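Clean Board

Sewwandi had the laptop on her knees. Battery at 11 percent. No charger — Florian had the charger, and Florian was in the parking lot on the phone with his mom.

"Again," said Lucienne.

"It did it last time."

"It did it once. Atmont needs three in a row or they don't even write it down."

Attempt 182. Lucienne kept the tally in the back of her chem notebook, tiny pencil marks, and she wasn't going to lie in it. Not even for regionals. The Ellgate Robotics Club had never made regionals. Two years of bake sales, 300 dollars, one arm they had named Tanguy after a gym teacher. Same slow turn of the head.

"Wipe the board," Lucienne said.

"You wipe the board."

Neither of them wiped the board.

Natalina Serra stuck her head in. Coat on, keys out. "Ladies. Ten minutes."

"Twenty," said Lucienne.

"Fifteen, and I never saw you." Gone. Heels down the hall.

Sewwandi scrolled. Line 106, the one Florian had written at two in the morning with a comment that just said sorry. It told the arm how far to swing before it reached. Too far, she thought. Always had been. She knocked it down a little. Saved. Didn't tell anybody.

"What did you just do?"

"Nothing."

"Sewwandi."

"A small nothing. Put the cup back." 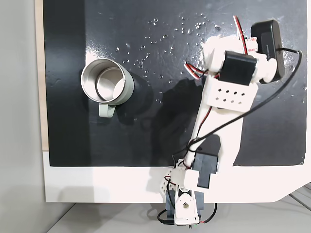
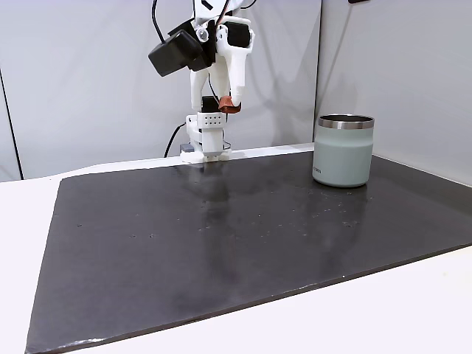
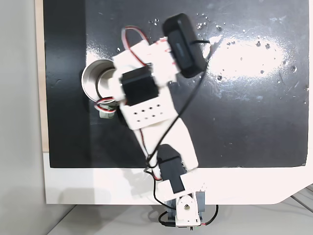 Lucienne held the pencil over the page. Didn't breathe, or it looked that way.

The door banged. Florian, out of breath, charger around his neck like a scarf. "She says I can stay til seven. What'd I miss?"

"Shut up," they both said.

"Is that my line? Did you change my line?"

"Your line was bad," said Sewwandi.

"I said sorry. Its right there in the comment."

He plugged her in. Nine percent, then the litle green light. Then he sat on the floor between them, knees up, and looked at Tanguy the way he looked at the scoreboard at home games — like it might still be talked into something.

"OK," said Lucienne. "One of three. Go."

Sewwandi hit enter.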